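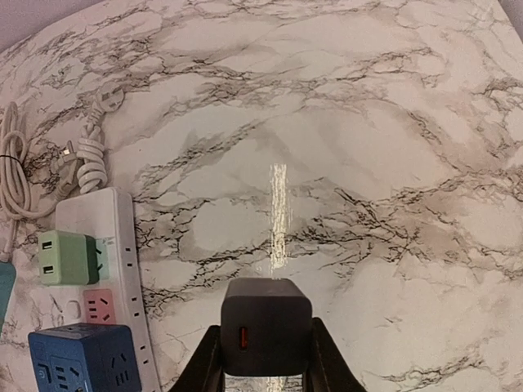

*Charging station, counter B: power strip with a green USB charger and a pink plug adapter, dark gray USB-C charger alongside.*

# Call for participants: household charging station study

Wendetti is recruiting 50 adults for a study of how people plug in, unplug and arrange small chargers on a shared power strip. The work takes place in the test kitchen on the ground floor of the Gbeho building. Sessions run through July.

## Background

Many homes now have one spot where every phone, tablet and pair of headphones gets charged. The chargers come in different sizes, and the larger ones often block the outlet next to them. Adapters get left in place long after the device they were bought for is gone. Published guidance on arranging these spots is mostly about electrical load. We want data on handling: which outlet people choose first, how often they move a charger that is already seated, and how they grip a charger with few edges to hold.

The study is the second part of a project called Esar. The first part, Malteo, was a mail survey on where charging stations are kept in the home. Kitchen counters were the most common answer, so the second part uses a counter with a glossy, marble-patterned surface. Small chargers slide on this type of surface when pushed with one hand, and glare can make dark ports harder to find. Both effects are of interest to us.

## What you will do

Each participant completes one session. You will be seated or standing at the counter, whichever you prefer, and given a set of chargers, adapters and cables. Tasks include:

- Plugging a given set of chargers into a power strip in any order you like
- Adding one more charger to a strip that is already partly filled
- Finding and connecting the right cable for a USB-A or USB-C port
- Removing a named charger without unplugging the others
- Clearing the strip and putting all parts back in the tray

The strip is laid lengthwise for some tasks and crosswise for others. It is not connected to building power during handling tasks. A separate task at the end uses a live strip and a phone supplied by us; you may skip it without losing any part of your payment.

After the tasks there is a short interview about your own setup at home. You do not need to bring photographs, but you may if it helps you answer.

## Who can take part

You can apply if you:

- are 18 or older
- charge at least two devices at home on a regular basis
- can read printed labels in English, with glasses or contact lenses if you use them
- have not taken part in another Wendetti handling study this year

We are keeping 30 of the places for people who have reduced grip strength, hand tremor or limited movement in one or both hands. No medical paperwork is required. The application form has one question on this, and your answer is used only to assign places.

People who design, sell or test power strips or chargers for a living are not eligible.

## Time and payment

A session lasts 90 minutes, including a break. Morning sessions start at 9:30 and afternoon sessions at 1:30. Payment is a flat fee, stated in your confirmation letter and paid by check or bank transfer. Participants who stop early are paid in full. Parking in the rear lot is free. Bus fare is refunded on presentation of a ticket or receipt.

## Recording and data

Hand movements and the counter are recorded on video. Faces are not part of the data set, and any recording that includes one is cropped before analysis — the original is then deleted. The interview is recorded as audio and transcribed. Transcripts carry a participant number only. You may withdraw your data at any point up to the end of the month in which your session took place.

## Practical notes

- The counter height is 910 mm. A lower table at 700 mm is available on request and can be used for all tasks.
- Please remove rings and bracelets before the handling tasks. A locker is provided.
- The test kitchen has step-free access from the rear lot.
- You may bring a companion. Companions wait in the room next door during the tasks.

## How to apply

Application forms are available at the Gbeho building reception desk, on paper or in large print. State whether you prefer a morning or an afternoon session, and whether you need the lower table. Places are assigned in the order in which complete forms are received. Applicants who are not placed go on a waiting list unless they ask to be removed.

Questions about the tasks or the equipment: Waltraud Eichhorn, study lead.

Questions about scheduling, access or payment: Ebenezer Yakubu, participant office. Messages left at reception before 4 p.m. are answered the next working day.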